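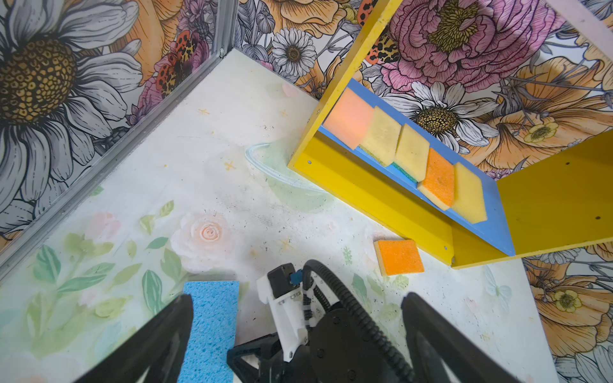
Why sponges, of all things, and why not just buy a robot that already works? Came in through the contact form last October, no name on it, and it's still the best question we've had. So this page is mostly an answer. Quick one, the glue is setting.

# About Salon

Salon is a shared workshop. Ground floor of the old Tymoshchuk building, door on the yard side, the bell is broken so knock. We've got 14 members right now, benches along two walls, a drill press everybody complains about, and one long-running robot build called Stirko.

Stirko is what most people come to see. It's a picking and shelving rig. Grippers, small cameras close to the fingers, a shelf, a pile of sponges. The job sounds silly – pick up a sponge, put it on the shelf, do it again – and it has eaten most of our evenings for over a year.

## How it started

Somebody wanted help clearing up after a workshop night. The plan was one arm, one weekend, one bucket. We spent the weekend on a bracket. The bracket didn't fit. Second bracket fit but the cable had nowhere to go, and cable routing has been our main hobby ever since.

First full budget was $300. Gone on motors and a power supply before anyone had thought about screws. Most of the later parts came from Prosarham, a little surplus dealer across town, and we still go there when something cooks itself.

## Why sponges

Cheap. Soft. Won't crack if the fingers close too hard, won't crack the fingers either. And a sponge squashes, so you can't fake it with one grip width and hope. Thin scrubby ones slide. Thick foam ones bulge out the side and the shelf suddenly isn't where the software thinks the front of the sponge is. We fought the thick ones for months, changed the finger ribs twice, slowed the close right down, then started watching how far the foam gives before lifting

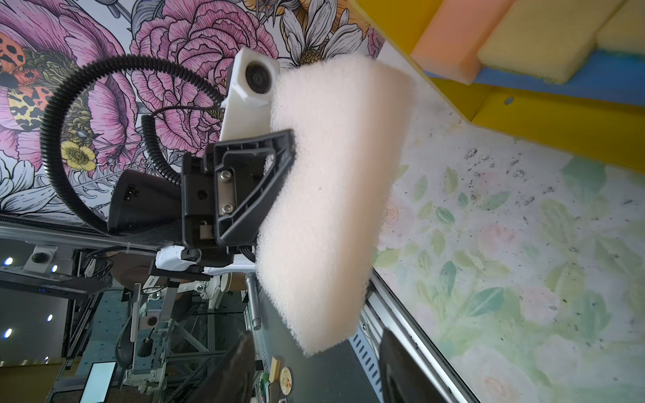
and that helped more than any of the rest. Slow close, short pause, then lift. If you take one thing from this page for your own build take that.

The wallpaper gets comments too. Plain gray walls gave us nice tidy results at home and then everything fell over the minute we moved the bench. Busy background, harder for the cameras, so we put up flowers and left them up. Accuracy went down the first night. Came back up later. The rose print on the floor board is the same idea, and yes it gets grubby, we wipe it when we remeber.

## Where we are now

We log every try. The notebook says 1,386 as of this morning, good ones and bad ones both. The best run without a hand going in to help is 57. That one ended at a quarter past eleven at night with a loose connector, and there was some shouting.

Things that work:

- picking from the floor board
- most shelf placements, if the row isn't packed too tight
- the stop button (tested more than we'd like)

Things that don't:

- two sponges stuck together
- anything on its edge right up against the rail
- the startup script, about which the less said the better

Next job is a proper strain relief for the wrist cables. After that a second shelf, lower down. Somebody keeps asking for dish cloths. Not yet.

## Coming by

Evenings are best, from six on. You don't need to know any electronics or code, we've had people start by sorting screws and end up redoing the whole finger design. Bring closed shoes. Kids ok with a grownup.

Members pay monthly, which covers rent, power and the bits that wear out. You get a bench, a shelf for your own project, and a turn on Stirko whenever its not in peices. Sign-up sheet is on the wall by the sink, or use the contact form and give us a few days – we're slow at mail, sorry.

Drawings for the brackets are on the downloads page. The older ones have a wrong hole spacing, use the ones marked C.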